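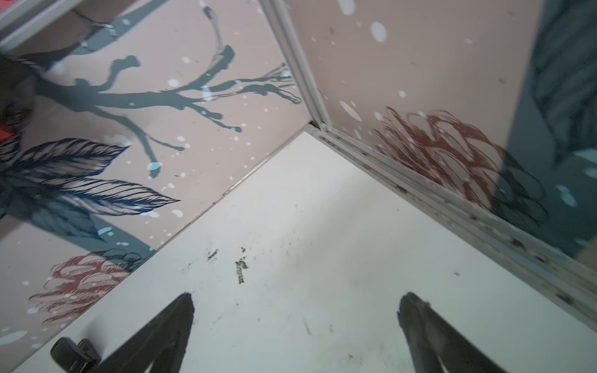
In der Gemeinschaftswerkstatt Plomov hat der Greifarm »Holub« seit September einen festen Platz, und um diesen Platz wurde länger gestritten als um die Steuerung. Gebaut hat ihn Vilém Krajčí in 253 Arbeitsstunden, die Platine von Miltari musste er zweimal bestellen. Seine Arbeitszelle mit der weißen Fläche und den Aluprofilen hat inzwischen Wände, auf denen dunkelrote Blüten und ein petrolfarbener Ast mit weißen Farbtupfern prangen - ein Aufwand, der dem Kabelbaum bisher versagt blieb. Auch geputzt werden dürfte mal wieder: Die Fläche hat dunkle Flecken, die Profilschiene Schmutz in den Rillen.

Beim Probelauf am Montag sollte Holub 20 Unterlegscheiben umsetzen. Er schaffte sechs und legte dann eine Pause ein, die Krajčí als »thermisch bedingt« bezeichnete. Die Materialkosten liegen bei 367 Euro, Kaffee nicht eingerechnet.

Als Nächstes kommt die Software Prarix auf den Rechner. Wer mitschrauben will, findet Krajčí montags ab 18 Uhr in der Werkstatt - Inbusschlüssel bitte selbst mitbringen.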